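1/ I have been trying to give up sugar in tea since September. A thread, mainly so I can't pretend later that I didn't start.

2/ Background: two sugars a cup, five cups a day, since I was fourteen. My gran made it that way and I took it as law. Birsen Bayram at work did the sums on the back of an envelope and got to 190 teaspoons in a month with the weekends knocked off. I hadn't asked her to.

3/ Week one I went from two to one and a half. Have you ever tried to measure half a teaspoon at 6.40 in the morning? It's one and three quarters. It's always one and three quarters.

4/ Week two, sweeteners. Bought a tub of 1,000, as an optimist does. They taste like a coin that has been told about sugar. I have 796 left if anyone wants them. (I counted. It was a slow Friday.)

5/ Then came the advice. My brother says honey. Honey is sugar with a publicist. My neighbour says oat milk, which she also says about my knee.

6/ Week four, down to one. I got through it by stirring for much longer than needed, so that my arm at least believed something was going on. Stirring is half of it, I'm convinced. The spoon is now the most exciting part of my breakfast. 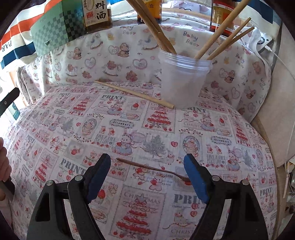

7/ Week five. Had a cup with none at all at Enora, the café by the station, because the sugar was on somebody else's table and I'm too British to ask. Drank all of it. Felt like a war widow.

8/ The thing is that tea without sugar shows you what the tea's like. Mine's terrible. I've been buying the same dusty bags for ten years and had no idea — the sugar was covering for them.

9/ So now I'm spending more on nice loose leaf than I ever spent on sugar, and I own a strainer. Birsen has opinions on the strainer.

10/ Current score: none on weekdays, one on Sundays, two if my mother has rung.

11/ Biscuits are a separate matter and I won't be taking questions.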